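4 Installing and Adjusting the Display

This section covers mounting, cabling, and first adjustment of the Altero 27 desktop display. Firmware updates and the on-screen menu tree are covered in section 6.

4.1 Before you start

Check that the carton contains the panel, the stand column, the base plate, the power cord, one DisplayPort cable, and one USB cable. The stand screws are taped to the underside of the base plate.

CAUTION: Do not lay the panel face down on a bare table. Leave it in the lower foam tray until the column is attached.

CAUTION: Do not press on the screen surface when lifting. Hold the panel by the left and right edges.

4.2 Attaching the stand

1. Open the carton with the foam tray facing up and remove the top sheet.
2. Slide the column into the slot on the back of the panel until the latch clicks.
3. Set the base plate against the foot of the column. The arrow on the plate must point toward the screen side.
4. Tighten both base screws by hand, then a quarter turn with a screwdriver.
5. Lift the display upright by its side edges and place it on a level surface.
6. Pull out the red transport pin. The column rises slowly once the pin is removed. Keep one hand on the top edge.

Note: Keep the transport pin. The column must be locked before the display is shipped or carried between rooms.

To use a wall mount in place of the stand, see the drilling template supplied with the Dekker bracket. The bracket is ordered separately.

4.3 Connecting the cables

1. Turn off the computer.
2. Route the cables through the opening in the column.
3. Connect the DisplayPort cable to input 2. Input 1 is reserved for HDMI sources and does not support the full refresh rate.
4. Connect the USB cable if you plan to use the hub or the calibration software.
5. Connect the power cord to the display first, then to the wall outlet.
6. Turn on the display, then the computer.

If the message NO SIGNAL appears, open the Input menu and select the port by hand. Automatic input detection is off when the display leaves the factory.

Note: Cables longer than the one supplied may cause brief blackouts. Try the supplied cable before contacting Romden service.

4.4 First adjustment

Let the display warm up for 27 minutes before changing any color setting. Adjust it under the room lighting you normally work in, with no direct sunlight on the screen.

1. Open Menu > Picture > Reset and confirm.
2. Set Brightness to 70.
3. Leave Contrast at the factory value.
4. Set Gamma to 2.2.
5. Set Sharpness to the center position. Higher values draw pale outlines around text.
6. Turn off Dynamic Contrast and Eco Dimming.
7. Select Save to User 1.

4.5 Choosing a picture mode

Text mode lowers blue output and is suited to long documents. Photo mode uses the widest color range the panel can produce. Render mode limits the color range to sRGB and raises detail in dark areas. Video mode follows the source signal and locks the Gamma setting. 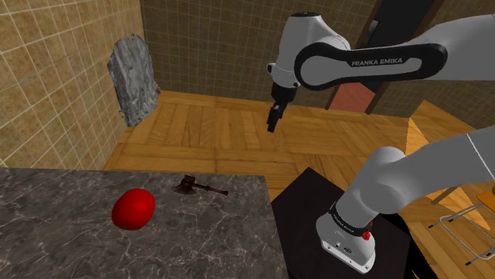

Figure 4-3. Computer-rendered scene: robot arm, black gripper, wooden floor.

To assign a mode to the front button:

1. Open Menu > Shortcuts.
2. Select Button 2.
3. Choose a mode from the list and press Enter.

Modes are stored separately for each input. After changing the input, check the mode name in the upper corner of the menu.

4.6 Checking uniformity

1. Open Menu > Service > Gray Field.
2. View the screen from directly in front at arm's length.
3. Look for areas with a visible tint or a change in brightness.
4. Press any button to leave the test.

Slight darkening at the outer corners is normal. For a tint that remains after warm-up, run Uniformity Correction from the same menu. Do not turn off the display while the correction is running.

CAUTION: Clean the screen only with a dry microfiber cloth. Glass cleaner damages the coating and voids the warranty.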